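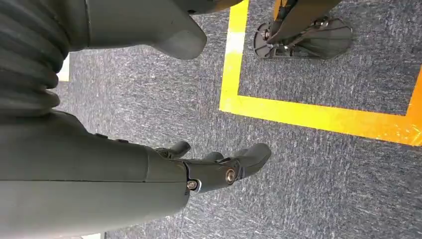 Fingers open over the carpet, a little short of the corner of the yellow tape.

Hands, wrists and a cardboard box with holes in it: our pictures from Dunmore

Posted 2020-09-08 in Workshop Gallery

Welcome to the gallery, and thank you to everyone who has been asking when it would go up. Regular readers will know that we at Zandcombe have been going round and round for months on which hand to put on the sorting arm, and that we had got as far as we could with brochures and other people's videos. So when Dutevus offered us the run of their floor at Dunmore, with arms already bolted up, hands to swap between and a table to work at, we packed up our test bits and went. What follows is a handful of pictures and rather more words than I promised. I did try to keep each one to a line or two. I'm afraid I got carried away, as I generally do when I've had a good day out.

A word on what we were after, for anyone who is new. Our own sorting job is small, light, fiddly stuff: cards, little blocks of wood, bits of cloth and tissue, all of it going into or coming out of compartments that aren't much bigger than the thing itself. A plain two-jaw gripper does very nicely with the blocks and is hopeless with anything that flops. A hand with proper fingers ought to be better at the floppy things, but you pay for it in weight, in wiring and in the time it takes somebody to learn how to drive it. That was the whole question, really. Is the hand worth the bother, and if so, which one?

We began at floor level with the arms, just getting used to how they swing and where they like to stop. I had expected to be bored by this bit and I loved it. You learn a surprising amount about a hand by watching it being carried around with nothing in it. Does it nod when the arm stops? Do the fingers drift? Our older gripper at home does a sort of little shiver at the end of every fast move, and we had got so used to waiting for it to finish that we'd written the wait into every routine without thinking. The arms at Dunmore settled a good deal sooner, and I came away with a note to myself to look at our mounting plate before blaming anything else.

Then on to the table, and to handing things over, which was the part I'd been looking forward to most. We had agreed beforehand that a hand that can pick a card off a surface but can't take one politely from a person is only half a hand for our purposes – so much of our day is somebody passing something across. The rule was simple: offer the card, let the fingers close, let go only when you feel it being held. If you had to push it in, that counted as a miss.

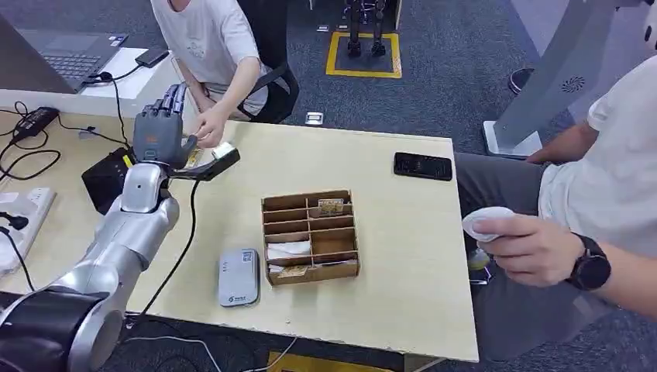

Cards are horrid things, by the way. They bend if you squeeze from the edges and slide if you squeeze from the faces, and the smaller they are the less there is for a fingertip to find. We did 34 hand-overs in all and wrote down every one, including the silly ones. The best results came when we slowed the closing right down and let two fingers do the work with the others kept well out of the way. With every finger joining in, it was like watching someone try to pick up a stamp in mittens. I had assumed that more fingers would mean more grip, and for the blocks that seems to be fair enough, but for cards we did better with fewer.

The other thing we found (and this will please those of you who wrote in about it last winter) is that the person matters every bit as much as the machine. Each of us offered the card at a slightly different height and angle, and the scores moved about accordingly. One of our party has a lovely steady way of holding things out and got far better marks from the hand than I did. I tend to wave. We have now agreed on a standard way of offering, which we'll write up properly, with a drawing, so that next time we are comparing hands and we aren't just comparing each other.

While I think of it, a few words on the controller. We ran everything through Hidia, the same set-up we use at home, and it took us 40 minutes to get it talking to the arm. I'd put most of that down to us. We had brought our own settings file along, quite proud of it, and spent a good part of that time finding out that it was full of little patches for our own arm's bad habits. Once we'd thrown it away and begun from a clean one, things went very smoothly. If you are planning a visit of this sort, leave your settings at home and bring a notebook.

I should own up about the compartments as well. We had thought of having something smart made up, with proper dividers and numbers, and then decided that cardboard would do for a first go. It did better than that. Cardboard gives a little when a knuckle catches it, it doesn't mark the fingers, and when one wall gets crumpled you can see exactly where you have been going wrong. I'm rather a convert. The smart version can wait.

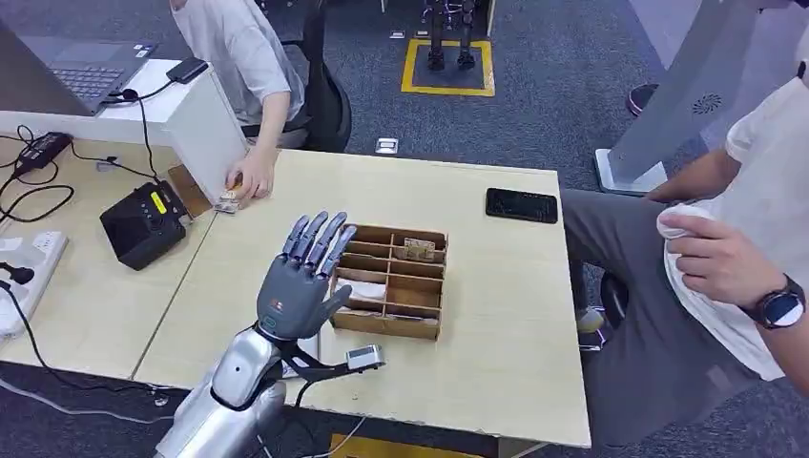
Open hand beside the cardboard compartments, with the little silver camera on its bracket at the wrist.

Getting a camera down at the wrist was the change I'd most recommend to anyone in our position. From overhead you get a splendid view of the back of the hand and not much idea of what the fingertips are up to, and that's precisely the moment when you want to know. From the wrist you see into the compartment. The price is that the bracket sticks out, and you have to keep it in mind every time you plan a move, much as you do with your elbow in a crowded café. We tried it at 2 angles and liked the shallower of them, though I wouldn't swear to that in our own workshop, where the light is quite different and mostly comes from one window.

We also argued at some length over how the hand should wait between jobs. I'm for fingers open, ready to receive. Others prefer them gently curled, on the grounds that an open hand catches on things and a curled one doesn't. Both sides made their case at lunch with the help of a sandwich. We settled on open for anything at the table and curled for when the arm is lifted up and carried across, and I now think that's the right answer, even though it was mostly someone else's. 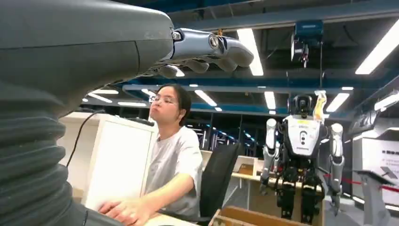
Cables deserve a paragraph of their own, dull as that may sound. A hand with fingers wants more wiring than a plain gripper, and the slack has to go somewhere. Too little and it pulls at the wrist on the long reaches; too much and it swings about and finds something to hook itself on. We spent a happy spell with reusable ties, moving the loop up and down the arm until it behaved. The sleeving over the joints is another thing I'd like to copy for our own arm, which at present has its joints bare to the world and collects sawdust like nobody's business.

So where have we got to? We had 6 things on our list of must-haves when we set off, and the fingered hand met all but the last, which was price. On cards, with the slow close, I would have it tomorrow. On blocks I honestly can't see that it earns its keep over what we already own. Cloth and tissue we need to go back to, as we ran short of time and I don't trust the few goes we had. The wrist camera we have as good as decided on, whichever hand ends up above it.

Our warmest thanks to everyone at Dutevus, who fed us, lent us every size of hex key there is and let us stay on well past the time we'd said. We hope to be back in Dunmore in December with a better box of test pieces, including some much nastier cloth. If you have an awkward object you would like us to try, something small and preferably not sticky, do write in through the contact page and tell us what it is and how big.

More in Workshop Gallery: Bench tidy-up at Zandcombe | Old grippers, good and bad | Hidia settings we've since thrown away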